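Waste & Packaging, session 5 handout
Notes typed up by R. Adomaitis. Reading for next time at the end.

Last week: who pays for rubbish. Council, shop, maker, buyer. Answer so far = mostly council.

Today: deposit schemes vs kerbside collection.

Kerbside. Easy for the household, dear to run. Mixed loads, food on everything, glass broken before it gets to the depot. Sterkdale went this way and stuck with it. Cost is mainly lorries and wages, not sorting (people always guess sorting).

Deposit. Small charge at the till, back when you return the bottle. Urkirville trial: 40 shops signed up, 285 by the second August. Small shops complained about storage, fair point, see Lepik ch. 2.
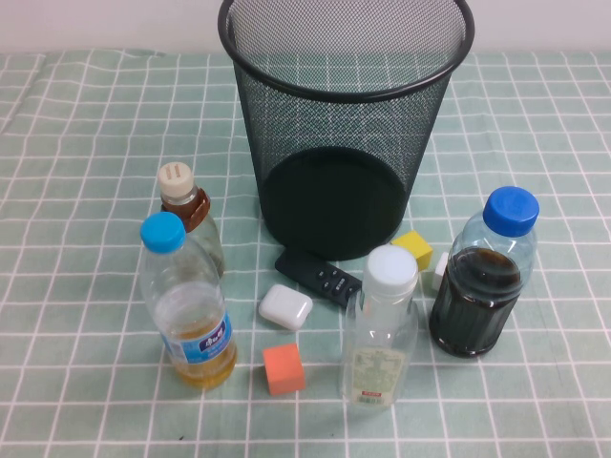
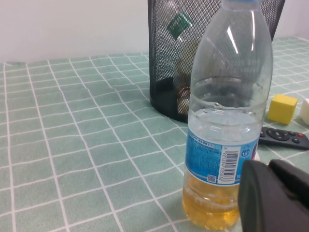

Fig. 1 (first picture): bottles and a wire-mesh bin. Fig. 2 (second picture): clear plastic bottle with blue label.

Terms to know
reuse - same bottle, filled again
recycling - material comes back, object doesnt
downcycling - comes back as something worse
leakage - anything that gets out of the system. Ditches, rivers, next door's hedge

Who loses under a deposit? People without a car, people far from a return point. Edgars Lepik says the unclaimed money should pay for more points. Prikier keeps it with the drinks firms. Discuss in pairs, come back with one argumnet each way.

Next time: Lepik ch. 3, plus the short piece on Sisay and its refill shops. Bring a receipt with a deposit on it if you have one.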